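Subject: Re: [drekstead-makers] Oiling the dining table, how many coats?

Hi all, and thanks Ilham for kicking this off, I've been meaning to write up my own table for ages.
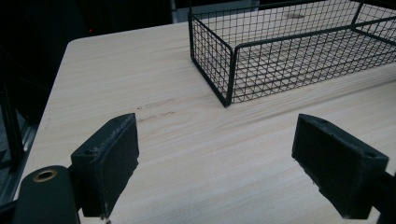 WHAT ILHAM ASKED

On Saturday, Ilham Setiawan wrote:
> Hi everyone, I've finally got the old finish off the dining table
> (never again with that stripper, the fumes!) and I'm down to bare
> timber. The bloke at the hardware store says three coats of hard wax
> oil, my father-in-law says polyurethane or nothing, and the tin says
> two. We've got kids and we eat at it every night. What are people
> using? And how fine did you sand before the first coat? I'd like to
> have it back in the house before the rellies turn up in December.
> Ilham

MY TWO BOBS' WORTH

I'm with the tin on this one. Two thin coats, and I mean properly thin, like you're worried about running out. My first go at an oiled table I slopped it on like I was basting a chook and it stayed tacky for a fortnight. We had placemats welded to it. I ended up scrubbing the lot back with white spirit and a green scourer and starting again, and my wife still brings it up when I offer to fix things.

On sanding, stop earlier than you think. I used to go right up to 800 because it felt gorgeous under the hand, then wonder why the oil just sat there looking at me. Super fine sanding more or less polishes the surface and there's nothing for the oil to get into. These days I start at 70 if there's old finish hanging about, work up through whatever's in the drawer, and finish with the grain by hand. Vacuum it, wipe it with a damp rag, let the fuzz come up, then one very light pass to knock it off. Have a look at it with a torch held down low before you open the tin! Swirls from the orbital that you can't see at midday will jump out at you at dinner.

As for poly, your father-in-law isn't wrong that it's tougher. But when it does go (hot pan, dropped fork, a kid with a compass from the school pencil case) you're looking at stripping the whole top. With oil I've patched a ring mark before breakfast and had the table back in use by the next night. I'll take that trade any day.

Couple of other bits while I'm rambling:

Do the underside as well. One coat is plenty. I skipped it on a coffee table and it cupped over summer, enough that a pea would roll to the middle.

Lay your oily rags out flat on the concrete or dunk them in a bucket of water. Please don't scrunch them up in the bin. They can heat up on their own and catch fire, and I know someone who lost half a carport that way.

I've got most of a tin of the Lumenta satin left over if you want to try it on an offcut first. It goes a touch yellower than I'd like on pale timber, so do test it. Azlan Mangundap had some of the Venow stuff with a bit of white in it, which is meant to keep the colour down. Azlan, are you reading this? How's it holding up?

Also, whoever borrowed the long sash clamps from the shed, I could use them back, I've got a bed head in bits all over the garage floor and the car's living on the street.

Cheers,
Macca

_______________________________________________
drekstead-makers mailing list
To unsubscribe, send a blank message with "unsubscribe" in the subject line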